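The Wendham Wire Bin
By Nuanchan Intarasuk
April 21, 2019
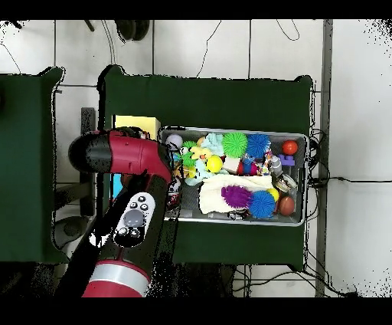
The Wendham in grey, doing toy duty.

I've had a soft spot for wire bins for years, and the Wendham is the one I keep reordering for the shop (and, okay, for my own place too). It's a plain rectangular mesh bin in grey with a silver rim, and it'll sit quite happily on a table or tuck in under one. Mesh is brilliant for toys! The kids can spot the frog or the rubber duck or that one favourite spiky ball without tipping the whole lot on the floor — well, most days anyway. Ours ends up with balls, plushies, a stray metal cup and usually a towel chucked in on top, and it copes with all of it.

It's 51 cm long and comes in the one colour for now. I did ask Ornstead about a white and they're thinking it over. If you've already got the Lukthorpe shelving, two bins go side by side on the bottom shelf with a bit of room for your fingers. Cleaning is easy, just a damp cloth and a dry-off afterwards so the corners stay nice. I wouldn't leave it out in the rain.

Price is $40 each, and if you take 3 I'll pop in a set of the Nyarko clip-on labels. Item number is 815 if you're ordering over the phone. Pickup is free, and postage gets worked out at checkout — it's a bulky parcel, so do have a look at that before you pay.

3 comments
40 shares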